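5.3 Dropped connections at the wrist

We had hoped to give this section over to grasp planning, but the fault that cost us the most time on the Kinach cell was a much humbler one, and we suspect other groups will run into it sooner or later. Over 800 dish-racking episodes, 58 ended early when one of the two arms stopped reporting its gripper position. The other arm, knowing nothing of this, simply carried on with its half of the job, and in 12 of those episodes it pushed a dish against the rack before the operator reached the stop button. 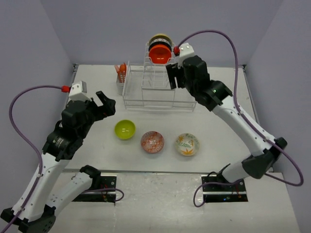 Figure 7. The two-arm cell with the dish rack and three small bowls. The purple cables leave the red connectors at the wrists and loop back toward the arm bases.

Our first guess was software, and we spent a good part of August reading through the Tradau message logs, where we found very little to complain about. It was Sudheer Chowdary who noticed, while patiently moving the right arm by hand one afternoon, that the signal dropped whenever the wrist was turned far over with the forearm stretched out. The slack we had left in the cable (generously, we thought!) was being used up in that posture, and the pull landed on the connector.

We have since added strain relief at both wrists and narrowed the allowed wrist range a little. More importantly, losing contact with either arm now halts both of them, a change we would gladly have made much sooner. The fault has not come back in the episodes run so far, though we have not yet tested the new routing with heavier dishes.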